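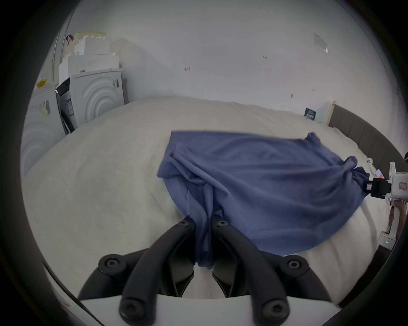

Feyisa on Andley Street: the new coffee counter, reviewed after four visits

When a shop changes its name, the regular customers become a little nervous. I was one of those customers. The small coffee place at the lower end of Andley Street was called Plalliveck for as long as I have lived in this town, and in the new year it became Feyisa. The sign was changed, the menu was changed, and the big brown sofa went away. I have now been there four times, at different hours, and I think it is fair to write what I found.

First the coffee, as this is the thing most people will ask me. The old place had one blend for everything, quite dark, and it tasted the same in a small cup or a large one. Feyisa has two. The house blend is for milk drinks and is medium roasted, with a taste a bit like toasted nuts. The second is a single coffee that changes every few weeks. On my first two visits it was a washed Ethiopian, very light, with a lemon taste that I liked and my husband did not. On the later visits it was something from Colombia, sweeter and heavier, and we both had a second cup.

The flat white is the best drink on the menu. The milk is not too hot, so you can drink it when it arrives, and the cup is small enough that the coffee stays strong. The cappuccino I found less good. It came twice with a very thick layer of foam, which I had to eat with the spoon before I reached the coffee. Maybe some people like this. The filter coffee is made by the cup and takes time. On a quiet morning I waited a few minutes, on a busy afternoon much longer, and I would have been happy if the person at the till had told me so when I paid.

Tea drinkers are not treated so well. There is breakfast tea, Earl Grey, green tea and mint, all from bags, and the price is too near to the price of coffee for a bag and hot water. At Plalliveck you got a pot. I miss the pot.

The food is now baked by Salamatu Ogundipe, who had a stall at the Trusstead market before. If you know her cardamom buns from there, they are the same buns, and they are reason enough to visit. They are sticky at the bottom and soft in the middle, and they are often finished by noon. The cheese scone is also very good when warm, so ask for it warm. I was less pleased with the sandwiches. There are only three kinds, and the bread of the egg one was dry at the corners on both occasions that I ordered it. The soup is different each day. I had lentil and then leek and potato, and the lentil was the better of the two, with plenty of cumin and a slice of proper rye bread on the side.

About the room I have mixed feelings. It is lighter than before, the walls are a pale green, and the window is finally clean. But the chairs are hard. They are the kind with a metal seat, and after one hour my back was asking me to go home. Perhaps this is the intention, I don't know. The long bench by the wall has cushions and is much better, but it fills quickly. There are also no curtains or carpet to take the noise, and when the grinder is working and two tables are talking, you must raise your voice. I came once with my friend Araceli Vallejo, who has a hearing aid, and we moved to the table next to the toilet door simply to hear each other.

The service is kind. Hugo Tejada, the manager, stayed on from the Plalliveck days, and he still remembers who takes oat milk. The younger staff are learning. One of them brought me the wrong order and then let me keep it, so I cannot complain very much. They have a new system with a tablet on the counter, where you are asked for a tip before you have received anything. I don't like this. You can press "no tip" but the button is small and grey, and the queue is standing behind you.

Now the loyalty card. Plalliveck had a paper card with stamps, and after 8 coffees you had one free. Feyisa has an app. Each purchase gives you points, and at 2000 points you get a hot drink, or at 3000 points a hot drink and a bun. I tried to calculate how many visits this means and I am still not completely sure, because some drinks give more points than others and the cakes give almost none. What I can say is that after four visits I am still far from my free cup. The stamps on old paper cards can be moved to the app until the end of March, but you have to bring the card and ask. It is not written anywhere in the shop. My neighbour Aidan Tully had two full cards in his wallet and got both free coffees on the spot, so do look in your coat pockets.

I should mention the price. A flat white costs more than it did in December under the old name, and the buns are not cheap either. For the buns I will pay it. For tea I will stay at home.

Some people in the town have written quite angry comments about the change, as if a big chain had arrived. As far as I understood from Hugo, it is a small company with one other shop, in Trusstead, and the owner is a Mr Yao-tsung Chang who comes in to help on busy mornings. I saw him carry out the rubbish. So I would say to the angry people, go and try it once before you write. You may still dislike the name. I also find it strange to say "let's meet at Feyisa" after so many years – my mouth still says Plalliveck.

My marks would be: coffee very good, buns excellent, lunch average, chairs poor, app confusing. If you want to read the paper for a whole morning, the library café has better seats. If you want a good flat white and something sweet with it, come before noon and take the bench.

One practical matter. The step at the front door is still there and it is high. A ramp is kept inside, behind the door, but you have to ring the bell on the left side, which I only noticed on my third visit. With a pram or a wheelchair, go at a quiet time when somebody can come out to help you.

Open from early morning until late afternoon. Dogs are allowed. Cash is accepted, although the tablet makes you think it is not.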